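Product Review: Bandel Height-Adjustable Workbench, White Top 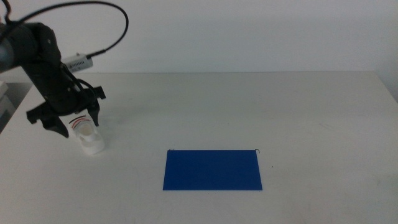
Driss Samir wrote to the equipment panel that the bench had been easy to live with but slow to put together, and that the instructions assumed a second person throughout. The panel's own assembly bore this out. Two staff members completed the work in 80 minutes, of which a considerable portion was spent aligning the crossbar.

The Bandel was assessed over the term ending in June as a candidate for shared workrooms, alongside the Jullard fixed-height model already in service. It is supplied in two cartons. Fasteners are bagged by stage and labelled in both metric and imperial sizes.

Height is set by a hand crank on the right side, which may be moved to the left during assembly but not afterwards without removing the top. Travel is smooth through the lower range and noticeably stiffer near the upper limit. Staff of differing statures found a suitable setting without difficulty. At full height the bench exhibits some lateral movement when a user leans on one corner, and fine work is better carried out at a lower position.

The plain white surface was well received. Pencil and dry marker were removed with a damp cloth. A spill of coloured ink left overnight produced a faint grey mark that two cleanings lightened but did not remove. The panel recommends a cutting mat where inks, dyes or adhesives are in regular use.

The levelling feet merit criticism. Their locknuts loosened on two occasions and required a thin spanner that is not included. Replacement feet may be ordered through Mutiso, the regional distributor, although the order placed by the panel took 11 days to arrive.

The bench is priced above the Jullard, and the difference is justified only where several people will share it. It is approved for purchase by departments in that position. Departments seeking a bench for a single user should continue to order the fixed-height model.

Rating: 8 out of 10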